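"I wanted the water to have an address"

Viera Dvořáček came to the interview with two plastic folders and a thermos. In the folders were copies of old water bills from the village of Burka, the oldest of them written by hand. She has been collecting them for six years. Her book about the village wells and the people who used them will be printed this spring by a small publisher, Clusura, and the first reading is on Mon 3 March in the old school building.

She is not a historian by education. She worked as an accountant in a company that sold seeds, and she says this helped her more than any history course could.

"I am used to reading numbers and asking who wrote them," she told me. "When I saw the first bill I asked the same thing. Who went to this house, in what weather, to read this meter? And what did the people do before there was a meter?"

Before the meter there were the wells. In her count there were 183 of them inside the borders of the village, which is a lot for a place that never had more than 2,000 people. I asked if she was sure of the number. She opened the second folder and showed me a map with small circles in pencil.

"I walked to every one. Some are under a garage now. Some have flowers planted in them, this is very popular. At one house the owner did not know he had a well, and I had to show him on the map, and he was a little bit angry with me, as if I put it there."

The best wells had names. There was Paulík, after the family who dug it, and people from the whole upper street went there because the water was soft and good for washing hair. There was Jeller, by the church, which had water even in the driest summers but tasted of iron. Viera's grandmother sent her to Paulík for drinking water and to Jeller for the garden, and if she mixed them up, the grandmother could tell from the tea.

"I did mix them up, many times. Paulík was uphill. I was eight years old, I had two buckets, what do you expect? I went to Jeller and said it was Paulík. She took one sip and sent me back."

How much did a family carry in one day? She laughs at this question, because it is the one she spent the most time on. Very few people wrote it down. What she found in the end was the notebook of a schoolteacher who asked his pupils, one December, to write how many buckets they brought home during the month. Together the class carried 3,102 buckets. The next year he repeated it and the number was 3,714. The teacher wrote no explanation. Viera thinks that the second winter was colder and the animals were kept inside, so the water had to be brought to them.

"He was a teacher of arithmetic, so for him it was probably only an exercise in adding. But for me it is the most beautiful page in the whole archive. There are the names of the children next to the buckets. One girl has more than anybody, and next to her name there is a small cross in the margin. I don't know what the cross means. I tried to find out and I could not."

Did she look for the girl? Yes, for almost a year. The family moved away and the trail ended at a railway town where the records were lost in a fire. In the book she left the cross as it is, printed in the margin, with no comment. The editor wanted a footnote and she refused.

They argued about other things too. The editor wanted the chapters to go by years. Viera wanted them to go by streets, and she won.

"I wanted the water to have an address. If you say that in such and such year the village got water pipes, this is not true. The lower street got pipes. The upper street waited eleven years more. My aunt lived on the upper street and my mother on the lower, and my aunt came to us with her washing every Monday and never said thank you, because she thought it was an injustice. Well, it was."

The chapter about the pipes is the longest one. I expected it to be a happy chapter, but it is mixed. The women she interviewed were glad to be free of the buckets -- several of them still have pain in the shoulder from that time -- but many of them also said the street became quiet. At the well you heard who was sick and who was getting married. One woman told her that after the pipes came, she found out about her own neighbor's funeral from the newspaper.

"I am careful with such stories," Viera says. "People like to say it was nicer before. It was not nicer. You try washing diapers in January with water from a well. But it is also true that they met every day, and then they did not."

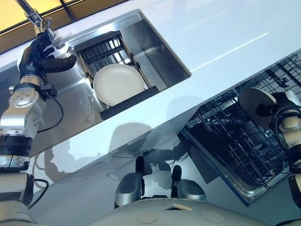

For the last chapter she asked people what they remember about the first tap in the house. Almost everybody remembered the sound first. Some taps coughed for a whole day before any water came. One man let it run until his father shouted, and a woman from the upper street told her that she polished the tap every Saturday although the rest of the kitchen could wait. A tall chrome faucet over a steel sink, with a window behind it and yellow light coming in, is such an ordinary thing today that we would not think of telling anyone about it. In those years the neighbors came to see it and brought a cake.

I asked what was the first thing her own mother did with the tap.

"She filled every pot we had. All of them, also the big one for jam. She did not believe it would still work in the morning. In the evening we had water standing everywhere, on the floor, on the chairs, and my father could not sit down to eat. In the morning it worked, and she was almost disappointed, she had to pour everything on the garden. It was raining that day."

Since the manuscript was finished, people still bring her things. Last month somebody left a rusty bucket handle in her mailbox, wrapped in newspaper and with no name. She also received a letter with a correction: one of the wells on her map belongs on the other side of the fence. She went there with a tape measure. The letter was right, and there was still time to move the circle.

She is already thinking about the next subject, but she does not want to say much. It has to do with the bread oven which stood behind the mill, and with a list of families who were allowed to use it, and on which day.

"There is one family with no day," she says, and closes the folder. "So now I have to find out why."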